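Pludow sorting method

Article by the Lallham robotics pages
Last revised November

The Pludow sorting method, usually shortened to Pludow, is a way of teaching robot arms to pick up small, awkward electrical parts and put them into the right tray. It was developed at the Lallham workshop and is best known for its handling of wire harnesses, which are among the hardest everyday things for a machine to grasp. The name covers both the way the teaching examples are gathered and the way the arm's controller learns from them.

Background

Rigid parts are kind to robots. A block or a bolt keeps its shape, so a grip that works once will usually work again. A bundle of wires behaves quite differently. It springs open when it is let go, snags on its neighbours and may hang from the fingers in a shape that has never come up before. Earlier work at Lallham used a program called Steven, which matched each item to a stored outline and then chose a grip from a fixed list. Steven did well with circuit boards and poorly with anything that had a loose lead on it. Most of its failures came from closing the fingers on one wire of a bundle and leaving the rest behind.

Method

Pludow does away with the outlines. A person guides the arm through each pick, and the controller learns to link what the cameras see with the movement that followed. The first set of teaching examples held 3000 guided picks. Of these, 671 involved a harness or a cable bundle, a far larger share than in most collections of the time, and much of the method's success is put down to that generous helping of difficult cases.

Two kinds of view are used together. A fixed camera takes in the whole table, so the controller can judge which item to go for and which tray it belongs in. A wrist camera looks out past the fingers and gives the close detail needed for the last few centimetres. The controller leans on the fixed view early in a movement and shifts towards the wrist view as the fingers come down. This shift is learned along with everything else – there is no set distance at which one view takes over from the other – and it remains one of the most pleasing parts of the work.
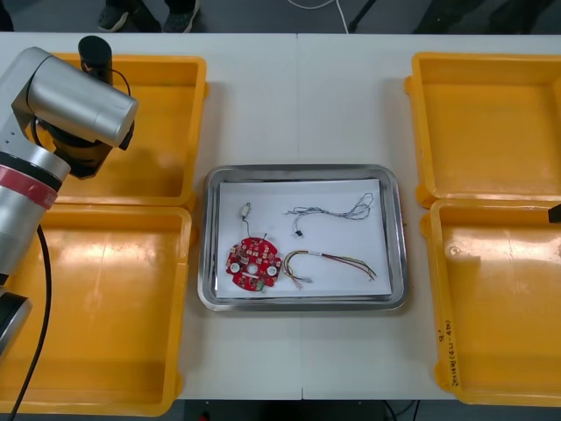
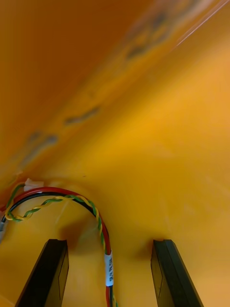 Fixed view of the table with its steel tray and four yellow trays (first), and wrist view of a cable bundle between the gripper fingers (second).

Grip choice is handled in a similar spirit. For each bundle the controller proposes 5 possible grips and scores them by how much of the bundle is likely to come up with the fingers. Thick sheathed wires and sleeves tend to score well, as they hold several leads together. Connectors score less well than might be expected. They make an easy target, but a bundle lifted by its connector often swings, and a swinging bundle is hard to set down neatly.

Results

In the main trial the arm was given 243 mixed items it had not met during teaching. It placed circuit boards with hardly a slip, and it placed most of the harnesses at the first attempt, a very clear step up from Steven. A further gain, and a delightful one, was that the arm had picked up the habit of trying again. When a bundle slid out of the fingers, the controller would often choose a new grip on a different stretch of wire. No rule for this had been written. The guided picks included plenty of fumbles by the people doing the guiding, and the recoveries were learned along with the successes.

Limits

Shiny trays still cause trouble. Reflections on a glossy floor can be taken for the edge of a thin wire, and the arm may then close on nothing. Tangles of two or more harnesses are usually lifted as one item. The method is slow, too, as the arm pauses before each grip to compare its choices.

Later work

A follow-on project, Yusuf, keeps the Pludow teaching examples and adds a second arm, so that one gripper can steady a bundle while the other draws a lead free. Early Yusuf trials have dealt with pairs of tangled harnesses, and work on threes is under way.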